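Javthorpe publishes good practice guide for hand-held gripper recording in robot training work

2024-11-26 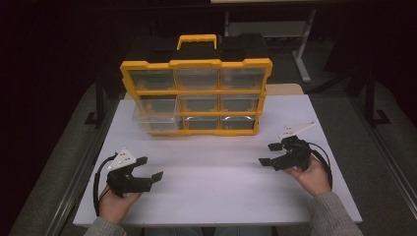
JAVTHORPE - The Javthorpe Automation Group today published the first edition of its good practice guide for teams who record manual tasks with hand-held grippers. The guide has the title "Recording by Hand: Practice for Tabletop Work" and can be used free of charge by companies, schools and laboratories from today.

The guide has 80 pages and 13 chapters. It covers the preparation of the work table, the handling and routing of cables, the checking of marker plates, the working time of operators, the naming of recordings, and the consent of the persons who carry out the tasks. It was written during two years by a working group with members from Hotex, Pumphrey and several smaller organizations.

"Many of us had good habits, but these habits were in our heads and were different in each room," said Lensa Nigatu, who led the working group. "When two teams wanted to put their recordings together, they found that one team had started each recording with the grippers open and the other team with the grippers closed. Such a small thing costs weeks. We wanted to write down what we agree on, and also to say openly where we do not agree yet."

What the guide asks for

The guide separates its points into requirements and recommendations. A team which wants to say that it follows the guide must meet all requirements. Recommendations can be left out, but the team should note in its records which ones were left out.

Among the requirements are the following:

The table must be cleared of all objects which do not belong to the task before the first recording of a session.

Marker plates on the grippers must be checked for scratches, dirt and loose fixing at the start of each session and again after any fall or knock.

Cables must leave the gripper toward the back and must have enough length so that the operator can reach all corners of the table without pulling.

The starting position of each object must be written down before the session. For objects with moving parts, such as drawers, lids and doors, the state of each part must also be written down.

An operator must not record longer than 45 minutes without a break. The operator can stop at any time and does not have to give a reason.

Failed attempts must be kept and marked as failed. They must not be deleted by the operator or by the person who supervises the session.

The last point was discussed the longest. Some members of the working group were afraid that failed attempts would be mixed with good ones later on. The final text allows teams to store the failed attempts in a separate place, as long as the numbering shows that they exist.

Chapter 6, on furniture and storage objects, was added at a late stage. Drawers are a common task, and the trial teams reported that they had very different ideas of what a closed drawer is. The guide now says that a drawer counts as closed only when its front is flush with the frame around it. A drawer which stands forward even slightly is to be noted as "partly open." The same chapter gives advice for clear plastic parts, where reflections from ceiling lamps can make the edge of a drawer hard to find in the recording. It recommends to try the position of the lamps before the session and then to leave it unchanged until the end.

Comments from the trial

A draft was sent out for comment in January. The working group received 298 comments and answered all of them in writing. The answers are published together with the guide, with the names of the commenters removed where they asked for this.

Hotex tested the draft in its own training rooms. Nahom Hadgu, who is responsible for operator safety at Hotex, said that the chapter on working time brought the largest change for his team.

"The grippers are not heavy, so we did not think much about the hands and wrists," said Hadgu. "Then we asked the operators, and they told us that the last part of a long session was uncomfortable. We now plan the breaks before we plan the tasks. We also changed the height of the tables. I would like the next edition to say more about table height, the present text is a little short there."

Pumphrey took part with its project Onero, in which recordings from several sites are brought together in one collection. The project will ask all new sites to follow the guide. Sites which already take part have time until the end of next year to change their procedures, and their older recordings will stay in the collection with a note about how they were made.

What the guide does not cover

The guide is not a safety standard and does not replace one. Teams who work close to a moving robot arm must continue to follow the safety rules which apply to their machine and their country. The guide is limited to recordings in which a person holds the grippers and no powered arm is in reach.

It also does not cover outdoor work, work with food, or tasks for which two persons share one table. The working group has started to collect material on shared tables, but there is no date for a text.

Next steps

The group will hold an online introduction in January for teams who want to use the guide. Participation is free, and questions can be sent in before the meeting. A short checklist of 2 pages, made for hanging on the wall next to the work table, is included as an annex and may be copied and translated without asking for permission. Teams who translate it are asked to send a copy to the group.

Comments on the first edition can be sent at any time. The working group will meet twice a year to read them.

About the Javthorpe Automation Group

The Javthorpe Automation Group is an association of companies, schools and laboratories which work with robots and automated equipment. It publishes guides and organizes meetings for its members and for the public.

Press contact

Lensa Nigatu
Working Group on Recording Practice
Javthorpe Automation Group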